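Flovumley Help Desk
Ticket 143: Subtitles drift out of sync on older films
Status: Resolved
Opened: March 4, 2018
Category: Playback / Subtitles
Member's device: Cestera set-top box, wired connection

Member wrote:

Hello there, and thank you in advance for reading all of this, as I know I tend to go on. I've been a Flovumley member since October and I mostly use it for the old black-and-white romances and the costume pictures, which I can't find anywhere else. I have a problem with the subtitles. They begin just fine, right on the lips, and then somewhere past the opening credits they start falling behind. By the time the couple is having their first big argument I'm reading the apology before he has even slammed the door – or sometimes it's the other way around and I'm reading the insult long after she has left the room. It takes all the feeling out of it.

The film I noticed it on first was The Clustitz Letters, the restored one. I watched it twice to be sure. I also tried Rey of the Harbor and had the same trouble, only milder. Newer movies seem fine. I'm a bit hard of hearing, so turning the subtitles off isn't much of an answer for me.

Things I've tried already: turning the box off and on, signing out and back in, and switching from the large yellow lettering to the plain white. None of it made a difference.

Support replied:

Thank you so much for such a thorough note! It really does help when somebody tells us the title and what they've tried, and I'm sorry that your evening with The Clustitz Letters was spoiled. It's a lovely picture and it deserves better.

Would you mind checking two things for us when you have a minute? First, on the player screen, open Settings, then Playback, and tell us whether "Smooth motion" is on or off. Second, open Settings, then About, and copy out the app version. You can just type it into this ticket. If it's easier to send a photo, use the paper clip button under the reply box and the photo will be added to the ticket.

Member wrote:

Smooth motion is on. I don't remember turning it on, but I do like how it makes the ballroom parts look, so maybe I did. The app version is 24.

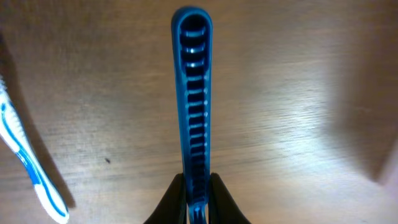
Attachment 1, added by member: blue razor handle

I also timed the thing with my kitchen clock, for what it's worth. At the wedding in The Clustitz Letters the words come up a good breath late, and by the train station it's long enough that I can say the line out loud before I read it.

Support replied:

You've done half our work for us, thank you. The app version came through fine in your message, so there's no need to send anything else.

I sat down with the same film on the same kind of box this morning and saw just what you describe. With Smooth motion on, my subtitles were 700 milliseconds late by the wedding, and they kept slipping from there. With it off, they stayed put all the way to the end (yes, I watched to the end, and yes, the train station got me again).

As best we can tell, the older transfers play at a slightly different speed from the newer ones, and Smooth motion adjusts the picture on your box without telling the subtitles about it. So the picture goes one way and the words go another – a little bit at a time, which explains why the opening looks perfect.

For now, please try the following:

1. Stop the film and go back to the main menu.
2. Open Settings, then Playback, and turn Smooth motion off.
3. Go to Subtitles and press "Reset timing." The number should go back to 0.
4. Start the film again from the beginning. If you pick it up in the middle, the box may hold on to the old timing.

Let us know how it goes, and please do tell us if the ballroom looks too choppy for you without the setting.

Member wrote:

Well, I'm delighted to tell you that it worked. I watched the whole of The Clustitz Letters last night and every word was where it ought to be. The ballroom is a touch less silky, but I got used to it before the first waltz was over. Rey of the Harbor is fine now too, although I had forgotten how cross I get with the rich cousin in that one.

Will I have to leave the setting off forever?

Support replied:

I hope not! The fault has been passed along to the player team, and they've marked 50 older titles to be checked with the setting on and off. I don't have a date for the fix and I'd hate to guess at one. When it's ready it will come as a regular app update, and you can turn Smooth motion back on after that if you miss it.

I'm marking this ticket as resolved, but replying to it will open it again, so please write back if the words start wandering.

Resolution: Smooth motion turned off, subtitle timing reset. Fault passed to player team.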